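I met her at the clothing swap on Chisholm Street, which she has been running for nine winters now, and the first thing she did was take my coat away and try to trade it. "You'll go home in something better," she said. I did not, but I came close!

She used to do alterations for a dry cleaner called Kindine – hems, zippers, the odd wedding dress. "Zippers paid my rent," she told me. "I still can't walk past a broken one." The swap began when she moved apartments and had 30 sweaters she didn't want to carry up the stairs. Her neighbors took them all and left her a bread maker.

I asked how it works. You bring something clean, you take something home, and she doesn't keep score. "People get nervous and bring way too much. One coat is plenty. Sit down, have coffee, try on a hat."

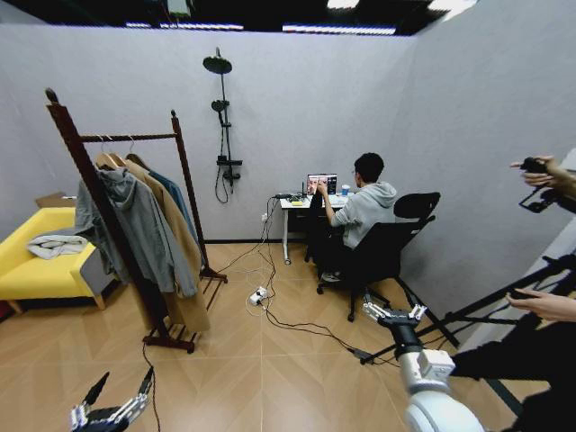
## The January rush

Her busiest month is January, when everyone has gifts that don't fit (or don't suit, which she says is a more delicate conversation). This year 289 pieces went out the door. "And one pair of ski pants came back three times," she said, laughing. "I think they're mine now."

I wanted to know what she turns down. Wet shoes, mostly, and anything that smells like a basement. Moth holes are fine with her. She darns them in a color that shows, and she got pretty heated when I called that a trend. "My grandmother did it in orange yarn. She wasn't following anybody."

What goes fastest? Plain stuff, she said, hoodies above all.

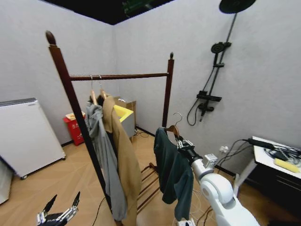
*A gray hooded piece on the rail.*

Before I left we talked about whether she'd ever charge. A shop owner in Ketetis offered to go halves on a real store, and she thought it over for a week – then said no and went back to her mending. She handed me my coat with the loose button sewn on tight. I hadn't even mentioned it.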